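Open day at Morkix, Wedgate - June 14, 2026

Two from the picking demo. We had been promised the future and got a bin of parcels, which I found oddly restful.

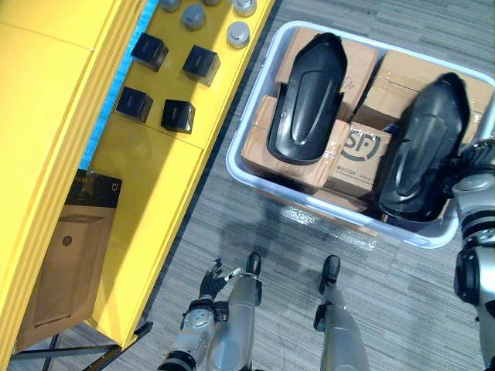

Black covers on top of the boxes, hand at the rim.

Tea was 83 steps away in the Lulluvska room, and most of the crowd knew it.
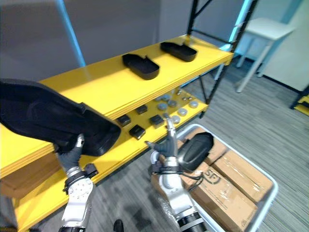 Lengyel's talk on shelf work ran to 975 words - I had the handout. It skipped the lower shelf, where the silver discs and black blocks sit in the shade of the one above.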